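2022-05-09

Back from Asgate, feet still sore 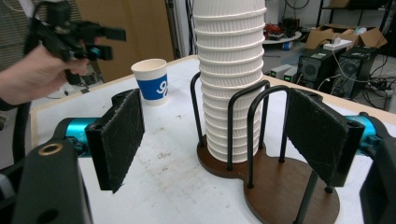 Paper cups in their wire holder, white table.

Well, I did it, I finally went to see the Asgate house and I have opinions! Gordon Beaulieu drove, so we got lost twice before Belleck and then sat behind a hay truck for most of the county road. He won't use the phone for directions. He has a map from a gas station with the corner torn off, and of course the corner is where we were going.

The house is smaller than it looked in the listing and the yard is a lot bigger. Three bedrooms, if you're generous about the one with the sloped ceiling (I hit my head, then Gordon hit his, and he'd just watched me do it). The kitchen floor dips toward the back door. I loved it anyway. There's a pear tree out there that was all over blossom, and a shed with somebody's old seed packets still tacked to the wall — beans mostly, and a squash I've never heard of.

The money part is less fun. They dropped the price in March and I was hoping they'd do it again, but the agent got very cheerful when I asked, so I guess not. Taxes are $507 more a year than what I pay now. The furnace is a Carkex and Gordon made a face at it. He says he's going to ask his brother-in-law, who put those in for years.

We stopped at Costa on the way home and split the fish plate, and I talked the whole time about where the couch would go. It won't fit up the stairs — I already know that. I might have to saw it in half.

I have 6 days to decide. Going to call Mom tomorrow and let her talk me out of it, or try to. Need to find the tape measure first.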